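Storing wireless headset microphones between shows

Detach the windscreen first and let it air before it goes away. Coil each cable loosely, 7 cm across or more, with no sharp bend at the connector.

1. Take the batteries out of every bodypack. Sima packs left loaded will corrode at the spring contact. 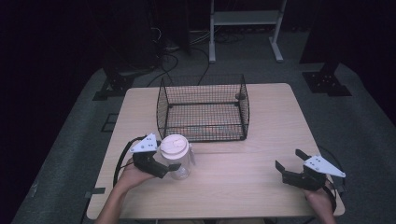
2. Label both ends of each lead with its channel number. Use cloth tape — paper labels lift under stage heat.

3. Keep the small parts in an open container, where damp can escape.

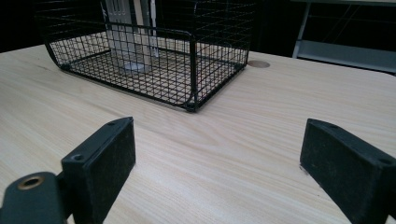
Black wire mesh basket on a wooden table

4. Wipe the boom with a barely damp cloth. Keep liquid away from the capsule.

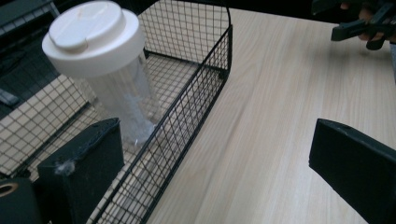 Windscreens need a separate wash every 5 shows. Use lukewarm water and a drop of mild soap, then press them flat in a towel. A clear plastic bottle with a flip-up lid, stood upright in a mesh basket, will do for the mixed solution. Leave the foam overnight before refitting.

Check the receiver aerials last. Karkatis aerials unscrew by hand — do not use pliers.

Updated 17/03/2018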